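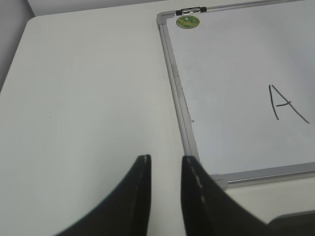
The long, pale road to a white kitchen

I thought it would take an afternoon. Pick up a tin of white paint, move the fridge, put the radio on, job done by teatime. This was in February, when the days were short and I was full of big ideas about the kitchen, and I can tell you now that I was still standing in there in June with a brush in one hand and a bit of card in the other, asking the cat for her opinion.

The trouble began at Kwak, the paint shop on the corner of Flotgate (if you live in Warov you'll know it, it's the one with the ladder painted on the side wall). I asked for white. The young man behind the counter very kindly asked which one, and I said just the normal one, and he brought out a chart with 98 whites on it. I laughed! He didn't. He'd plainly had this conversation before.

Some of them looked identical to me, and I said so. He put two next to each other on the counter and suddenly one was pink. He swapped the other for a third and the pink one went yellow. I bought four sample pots and a coffee from next door and went home feeling as if I'd been shown a card trick.

My kitchen faces north, which everybody but me seems to have known is a problem. By mid-morning the first sample, a lovely crisp thing in the pot, had gone the colour of skimmed milk. The second was so warm it looked like custard next to the sink. The third I can't remember at all, and the fourth was the nicest of the lot until I switched the lamp on, when it went faintly green, like the inside of a cucumber.

So I rang Dorota Wasilewska. She has been painting other people's houses for 30 years, mostly out towards Stekuvville, and she did my sister's hallway so beautifully that I still stop to stroke the wall when I visit. She came round, looked at my four patches and asked why I'd painted them in a row.

'You're comparing them with each other,' she said. 'You don't have to live with four of them. Paint one big piece of card, and put the rest away.'

She told me to move the card about as well. Behind the kettle, beside the window, up by the ceiling, down near the skirting where it's always gloomier. Leave it there for a day and look at it when you come in with the shopping, when you're thinking about something else. You see more that way, apparently, than if you stand there squinting.

I did as I was told, and I have to say I got a bit hooked. I started looking at white things everywhere. The bath is blue, did you know that? Mine is, anyway, next to a towel. The pages of the book by my bed are practically toast. I took a plate out of the cupboard and put it on a pillowcase and stood there for ages, and my husband came in and went out again without a word.
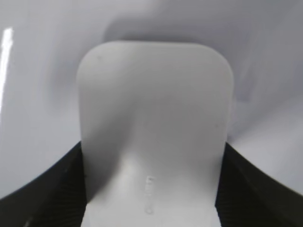

Off-white on white, with a band of grey thrown in by the light.

What I hadn't grasped is how much of a white wall is really shadow. You buy a colour, but what you get is that colour plus whatever the window is doing, plus the floor, plus the tree across the road once its leaves come out. Ours is a copper beech, so in May I had a kitchen with a rather rosy ceiling, and I'd only just got used to it being grey.

Ksawery Górecki was very good on this. He teaches an evening painting class above the library – pictures, I mean, he wouldn't thank you for a wall – and I went along after seeing his poster. For the first session he gave us an egg on a saucer and told us to paint it without using white at all. I thought he was being difficult. Two hours later I had used lilac, a sort of mushroomy brown and a lot of pale yellow, and it looked like an egg. Well, it looked like a potato, but a white potato, and you'd have known it was sitting under a lamp.

'People put the white on first because they know the egg is white,' he told us. 'I want to know what you'd say if you'd never met an egg.'

I asked him afterwards what colour his own kitchen was. Orange. He's had it that way for almost 15 years and says he can't recommend it strongly enough.

Anyway, I went back to Kwak in the end with my piece of card under my arm, by now quite battered and with a splash of tomato soup on it. I'd settled on one of the plainer ones, a soft white with a drop of something brown in it. The same young man mixed it for me and asked if I wanted the matt or the one you can wipe. Nothing on earth had prepared me for a second question. Dorota, by text: 'Wipe. You cook with oil.'

It took two coats on the walls and three on the chimney breast, where the old green kept creeping through. I did the ceiling in the same white as everything else, on Dorota's advice, and the corners have gone soft in a way I really like. I left the door frame until last and then ran out of paint, so that's still the old gloss, which I used to think of as white and now can't see as anything but butter.

If you're about to start on a room of your own, get a decent-sized piece of card, bigger than you think, and give it a full 10 days before you commit. Look at it with the lamps on. Look at it when it's raining. Keep it well away from anything you already believe to be white, particularly the fridge. And write the name of the colour on the back of the card in pencil, as I had to go back to the shop and find mine all over again from the chart, and it took me most of a morning.

The hall is next. I'm thinking of blue, and Kwak has already lent me the chart.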